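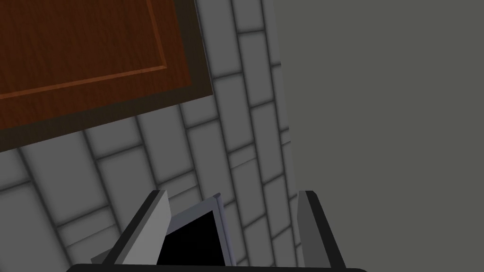 When can you play Gretwood? The kart racer comes out on PC and consoles in July, with a demo on PC before then.

Swiss studio Claleck confirmed the date on 4/3/24, after two delays that had pushed the game out of last year altogether. It is the team's first racing game, and it will be published by Wyss.

Gretwood has 17 tracks at launch, all set in and around the same mountain town. Races are for up to eight players online or four on one screen. A career mode takes a single driver from the village cup to the national final, and the karts can be tuned between rounds — gearing, tyres and ride height are all open to change.

Lead designer Jonas Widmer said most of the extra time had gone on handling. "The karts slid too easily and players stopped braking," he said. "We rebuilt that part from the start in the autumn."

Online play will run on Cirno, the matchmaking system Claleck built for its earlier puzzle games. A closed test with 1000 players is planned first, and sign-ups are open on the studio's site. Producer Brigitta Lüthi said places would be drawn at random.

Split-screen will not be in the demo, which has 2 tracks and a time trial. Times set in it will not carry over to the full game.

A price has yet to be announced.

Filed under: News, Racing, PC, Consoles
199 shares | 17 comments

More in Racing
Five split-screen racers worth going back to
Wyss sets out its summer line-up
Claleck on moving from puzzles to karts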